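### 3.2 Cloths left on worktops

Of the 1,187 items logged in the Pelletti survey, cloths proved the hardest to classify. A folded cloth has been put away; a crumpled one is, according to its owner, about to be. 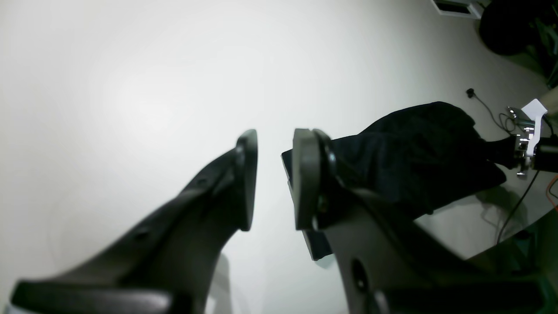 We therefore coded any bunched cloth as "resting," a term Toledo proposed and Lapiņa tolerated. Cables on the same surface were coded separately, even where they trailed close by (Figure 2). The two coders disagreed on 12 items, six of them cloths.

**Figure 2.** Dark navy cloth, coded "resting," on a pale tabletop.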